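Nukport sells robot practice by the hour, but the kitchen drawers are all virtual

August 22, 2024

Nukport has opened sign-ups for Allow, a subscription service that promises to get a robot arm working in a furnished room before the customer has bought any furniture, or for that matter an arm. The base plan costs $400 a month. For that, a small manufacturer or college lab gets simulated rooms, a stock arm with a two-finger gripper, and a tally of how often the arm did what it was told.

The company says its library holds 2713 room layouts, mixed and matched from cabinets, floors and finishes in a catalogue of 426 parts. Those are big numbers for a young firm. They are also a bit slippery. Change the floor from tan to grey and Nukport counts a new layout, a point product lead Odette Tessier conceded when asked.

"Colour matters more than people think," Tessier said. "A model that has only ever seen one kitchen falls over in the second one."

Fair enough, but colour is the cheap part. Drawers in real kitchens stick. They sag on one runner, or somebody has overfilled them with tea towels. Allow's current release has a single friction setting for every drawer and door in the catalogue, and customers can't change it. Tessier said adjustable friction is planned for October. The published price list doesn't say whether it will cost extra.

Gordon Paquette, who runs a four-person automation shop and had a trial login over the summer, was lukewarm. He liked the setup, which took him an afternoon. He was less taken with the scoring, which marks a task as a pass or a fail and gives no reading of how hard the gripper pushed.

"I can't quote a job off a pass mark," he said. "My customer wants to know if it's going to chew up the front of the cabinet."

The sample material on offer to new subscribers leans on close views from low down at the gripper, with dark wood-grain panels and a grey bar to reach for, set against red and tan surfaces.
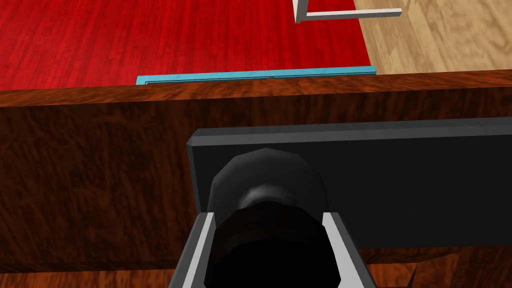

What it costs

The $400 plan covers one user and one arm. Extra arms are priced on request – never a comforting phrase – and there is no refund on unused hours. Nukport has not published any results comparing scores in Allow with the same tasks on physical hardware. Tessier said a comparison is under way but would not give a date. Until it turns up, buyers are paying for practice with no word on the game.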